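Progress report - Prorwood shared kitchen, breakfast corner and cooking sessions
To: Zernari small grants desk
Tue 1 September

Sorry for the short notes style, session prep is eating the week. Figures first, then the rest in the order you asked for on the form.

Money
Grant received: $1000
Matched from our own bake sale and the tin by the door: $410
Spent to date: $1358
Left: $52, which is spoken for (dish towels, see further down)

Receipts are scanned and in the Drelto folder under "kitchen". One is missing, the hardware shop one for sealant and cup hooks. Have asked them for a copy. If it doesn't come we'll take that one out of the claim and cover it ourselves.

Where we were in April
Kitchen usable but only just. Counter by the wall was full of things that had no home - trays, a box of lids that fit nothing, two dead mixers. People cooking had one corner to chop in and took turns. Breakfast session was toast from a single slot that worked on one side. Sign-up sheet had more names than we could fit in the room.

What's done
- Dead mixers gone. Lids gone. Cupboards emptied, wiped, relined.
- Toaster replaced. Toaster oven bought secondhand, cleaned up, checked by an electrician before first use. He also looked at the sockets, no faults.
- Big cutting board with a groove round the edge so juice doesn't run all over the counter. We had asked for two smaller ones in the application, went for one big one in the end. Change was okayed by your office by email.
- Dry goods moved out of packets and into jars. Sounds like nothing but it cut our waste right down. We used to throw out half bags of flour every month.
- Sealant redone behind the sink. Second go, first one peeled.
- Weekly breakfast session running again. 5 sessions held since the toaster came, all full.

What's not done
Labels for the jars. Bought the label tape, wrong width for the machine, sent back. At the moment people open a jar and sniff. Works for coffee, less well for the two kinds of flour.

Shelf over the sink. Bracket holes don't line up with anything solid in that wall. Chou Joinery came and looked, will quote for a rail instead. We don't expect to ask you for more money on this, it'll come out of session fees.

Recipe cards. Nine written, want twelve. Spanish versions are with a translator now.

How the sessions go
People arrive, hang up coats, wash hands. Ten minutes on what we're making and who wants which job. Then it's toast on, something in the toaster oven, chopping in the middle, kettle last. Eat together at the long table, wash up together. The washing up is where most of the talking happens so we've stopped rushing it.

Most asked for so far: cheese on toast with things on it, baked tomatoes, oat bars. Least popular was the bean spread. We'll try it again with more lemon.

The counter layout took a few tries. First we had the toaster and the oven at opposite ends and everyone crossed over in the middle with hot plates - bad idea. Moved them next to each other on the left. Board in the center, jars and utensils lined up along the back by the tile so the front stays clear for hands. Regulars put it back that way themselves at the end now, which saves us twenty minutes of tidying.

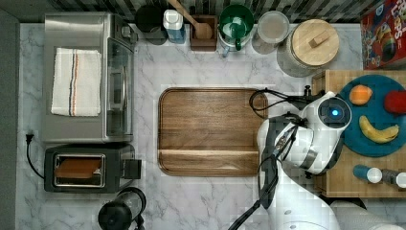
Breakfast counter: toaster and toaster oven on the left, board in the center, storage along the back.

Problems
Crumbs. The toaster tray needs emptying after every session and it gets forgoten. Now on the closing checklist.

Towels. We never have enough dry ones. Striped ones are fine but there aren't many left, they go home in bags by mistake. Remaining $52 goes on a stack of plain white ones.

Noise from the extractor fan. Landlord knows. No date from them yet, will chase again.

Storage jars with wooden lids - nice to use but the lids can't go in the dishwasher. Hand wash only, sign is up over the sink.

Next steps
1. Right width label tape, then label everything in one go
2. Towels
3. Last three recipe cards, plus the Spanish set when it's back
4. Quote from Chou for the rail
5. Short feedback form for the people who come, one side of paper, to be sent on to you with the final report

Anything you need from us sooner, please use the office email and not the old Drelto inbox, that one only gets checked when somone remembers. Final accounts will follow once the towels are paid for.

Prorwood kitchen team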